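Trial of the Nirka room-reset service: progress report to the Drerkmont Fund
April 2021
Prepared by Xiuying Xiong, operations, Boyer Hotels

The grant pays for a trial of Nirka, a service from Doltley that supplies a humanoid robot, an operator and the software for tidying bathroom counters between guests. We are now at the halfway point. Of the 80 sessions planned, 60 have been run. Dong-geon Ham operates the robot with a handheld controller, and Clyde Achterberg keeps the log. 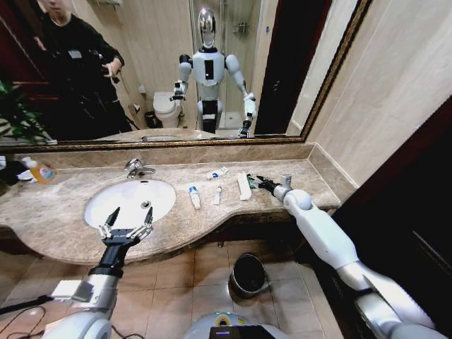 Spending is within budget. Doltley has invoiced £2,000 for the first stage and the second invoice will follow when the remaining sessions are finished. Training took longer than the supplier quoted, and we have asked for the extra hours to be taken off the final bill.

Most of the work since March has been on picking up small toiletries from stone worktops. Tubes and wrapped packets lie flat, so the fingers have to come down very close to the marble. Dong-geon now slows the arm for the last part of each approach. Jonatan Lie at Doltley has agreed to make this a setting in the software so that other operators need not learn it by hand.
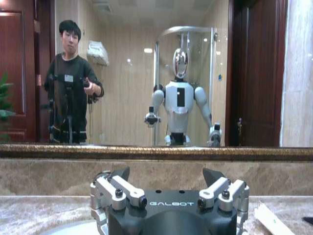 Open points

Large mirrors are still under discussion. Young-sook Bae has asked Doltley for written advice on how the head camera should be set up in rooms where a mirror covers most of the wall. We have had a first reply but it did not cover our room types.

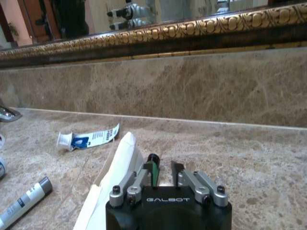

Packaging remains the weakest part of the service. Bottles stand up and can be gripped from the side, but paper and thin card bend when touched and give the fingers little to hold. A folded white sheet with creased edges, lying right beside the gripper, is typical of what we want cleared. The Nirka task list has no entry for an item of that sort, and Jonatan has promised one in the next update.

The last 20 sessions will be split between packaging and tubes. We will also price a contract for 6 rooms and send the figures with the final report. We are not asking for a change to the grant.

Boyer Hotels, Operations Office | Contact: Xiuying Xiong | Back to top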